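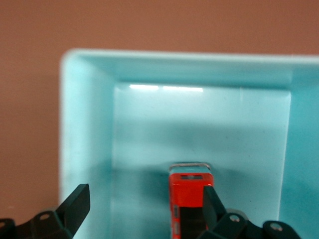 Category: Gripper / Tray pick - Fault

Ticket 253
Cell: Brillari bench cell, station 2
Status: Open, workaround in place
Priority: Medium

Summary
Arm stops with a grip force fault while closing on the red part in the turquoise tray. The right finger reaches the part well before the left one. The part is then pushed sideways along the tray bottom until the force limit trips.

Frequency
30 faults in a batch of 500 picks. No faults in the previous batch, which ran with the old tray from Furnico.

Details
With the gripper open over the part, the gap on the left is wide and the right fingertip is almost touching. The approach pose is off center, and the error is always toward the same side. The tray bottom is glossy and shows two bright streaks of glare near the far wall. The part itself has a thin clear or silvery edge along the top, and that edge stands out poorly in the vision log.

Log entries

09:10 - Fault reproduced on the fourth pick. Cleared, arm jogged up by hand at low speed. No damage found on the fingertips.

09:35 - Checked bolts on both finger bases. All tight. Open and close cycle without a part is symmetric, so the linkage is not suspect.

10:05 - Re-ran hand-eye calibration with the Caruso routine. Residual within limits. Fault still present.

10:50 - Swapped in the old tray, same program. 20 picks, no fault. Put the turquoise tray back and the fault returned on the second pick.

11:20 - Reviewed the detection overlays in Tratine. On faulted picks the box around the part is too wide on one side and takes in part of the shadow on the tray bottom. The grasp center moves with it.

Probable cause
Detection error from glare and shadow on the new tray. Not confirmed - the lamp has not been moved yet.

Workaround
Force limit left at the default. Do not raise it to get past the fault. Close speed reduced for this tray only. After a stop, open the gripper fully and lift straight up before reaching into the tray.

Next steps
Fit a diffuser to the overhead lamp and repeat the 20 picks.
If the fault remains, retrain detection with images from the turquoise tray.
Leave the ticket open until a full batch of 500 has run without a stop.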